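시뮬레이션 그리퍼 비교: 평행형 핑거 2종과 손목 카메라 위치

3월 소식지에서 예고한 그리퍼 비교의 중간 결과를 정리한다. 대상은 Brikska 평행 그리퍼의 기본 핑거와, Macedo 작업반이 설계한 폭이 좁은 핑거다. 두 핑거 모두 같은 팔 모델, 같은 제어기 설정에서 돌렸고 실물 시험은 포함하지 않았다. 시뮬레이션 환경은 Plarach 내부 빌드를 사용했다.

과제는 단순하다. 탁자 위에 놓인 용기의 벽을 핑거로 잡아 들어 올리고, 옆으로 옮겨 내려놓는다. 조건별로 700회씩 실행했으며, 물체 배치와 초기 자세는 매번 무작위로 바꾸었다. 성공 판정은 내려놓은 뒤 용기가 기울지 않고 목표 영역 안에 있는 경우로 한정했다. 들어 올리는 데까지만 성공한 실행은 따로 기록해 두었다.

기본 핑거는 용기가 단독으로 놓인 조건에서 문제가 없었다. 차이가 난 것은 물체 둘이 인접한 조건이다. 핑거가 물체 사이로 내려가면서 옆 물체의 외벽을 밀고, 그 반작용으로 손목 쪽 힘 추정값이 튀어 제어기가 접근을 중단하는 경우가 반복되었다. 중단 임계값을 올리면 접근은 끝까지 진행되지만 목표 용기까지 함께 밀린다. 임계값 조정만으로는 해결되지 않는다고 보고, 이후 실험에서는 기본값으로 되돌렸다.

좁은 핑거는 같은 조건에서 접근 중단이 줄었다. 대신 접촉 면적이 작아 파지 후 용기가 핑거 축을 중심으로 회전한다. 파지력을 80퍼센트까지 올리면 회전은 억제되지만, 벽이 얇은 용기에서는 접촉 모델이 불안정해져 관통이 발생했다. 시간 간격을 줄이면 관통은 사라지고 실행 시간이 그만큼 늘어난다. 이 부분은 핑거 자체의 특성인지 접촉 파라미터의 문제인지 아직 구분하지 못했다.

카메라는 손목 장착형 시점을 기준으로 6가지 위치를 비교했다. 핑거에서 멀어질수록 물체의 전체 윤곽은 잘 들어오지만, 벽과 핑거 사이의 간격을 읽기 어렵다. 가까이 붙이면 간격은 보이나 물체 아래쪽이 화면 밖으로 나가 높이 추정이 흔들린다. 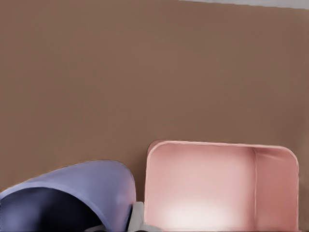
Kai-wen Yu는 가까운 시점을 유지하고 높이는 팔의 관절값으로 보완하자는 쪽이다. Genivaldo Honorato는 고정 카메라를 하나 더 두는 구성을 선호하는데, 이 경우 제어 주기를 맞추기 위해 영상 해상도를 낮춰야 한다. 두 구성 모두 다음 빌드에서 동일한 난수 시드로 다시 돌릴 예정이다.

용기 색과 표면 질감은 이번 비교에서 변수로 다루지 않았다. 분할 모델이 밝은 내벽의 하이라이트를 경계로 잘못 잡는 사례가 일부 보고되었으므로, 조명 무작위화는 Perkesum 과제 쪽 설정을 가져와 별도로 시험한다. 설정 파일과 실행 로그는 공용 저장소의 그리퍼 비교 폴더에 있다. 로그를 재사용할 때는 임계값을 변경한 실행이 섞여 있으니 헤더의 제어기 항목을 먼저 확인하기 바란다.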